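Garment folding assistants – fixed term
Nilon Household Studies, Kowalchuk site

Nilon is recruiting assistants for a study of how nightwear and bed linen are folded in ordinary bedrooms. The work is carried out in furnished rooms with made-up beds. Posts run for two months and are paid hourly.

Duties

Each session covers a set of 200 items, split between sleepwear, duvet covers and blankets. Garments are laid on the bed, smoothed, folded to a written pattern and logged. Pyjama bottoms are folded lengthwise first, with the waistband and both hems left accessible for checking. Bedding stays in place beneath the garment.

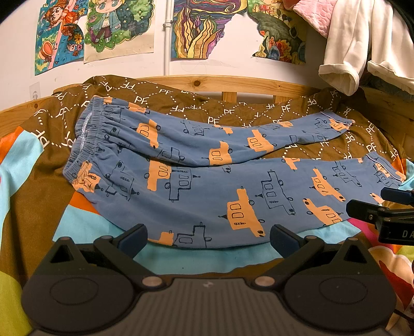

Requirements

Applicants must be able to stand and bend for two hours at a time, with breaks between blocks. Previous laundry, hotel or care work is useful but not required. Good colour vision is needed – patterned nightwear is often folded on patterned covers, and edges must be found by eye. Clear handwriting is needed for the log sheets.

How to apply

Send a short covering letter and the contact details of two referees to the Kowalchuk site office, quoting Wemerard. Applications close on Aug 2, 2026. Travel costs for interview are refunded on production of receipts.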